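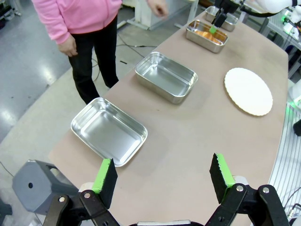
Robotics > Standards and Practice > News

Stellow issues handling rules for shared food benches

November 29, 2020
2 min read

Stellow has published a revised code of practice for two-arm robots that handle food items at tables where people also work. The document replaces a draft circulated in January and applies to all test benches at the company's Clendstead site.

The code limits finger speed to 195 millimeters per second whenever a person is within reach of the table. Foam finger pads must be inspected at the start of each shift and replaced after 2545 grip cycles. Colored tape on fingertips is permitted if it lies flat and leaves the inner foam face uncovered.

Trays must be empty when a run begins. The person at the table indicates the target tray by hand, and the arms may not enter that tray until the hand is withdrawn.

"The old draft described the arm and left out the person," said Karla Robles, who edited the text. "Hand position is now a logged condition."

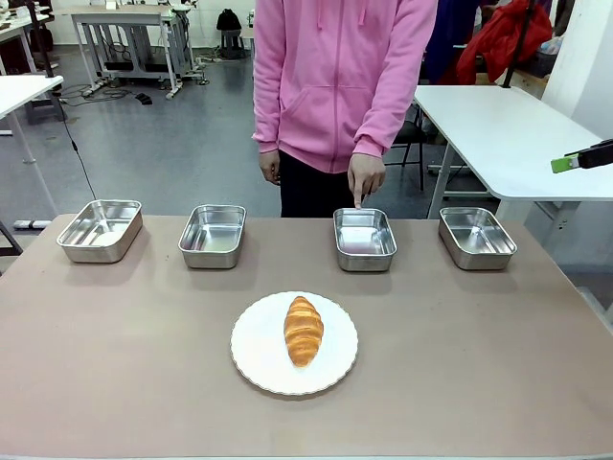 Review and adoption

Marikar reviewed the code against 143 logged runs and requested one change, a separate stop check for each arm. Qusai Geagea of Marikar said the check adds four seconds to startup. Etero will adopt the same rules for its bakery line trials.

Filed under: Safety & Compliance, Food Handling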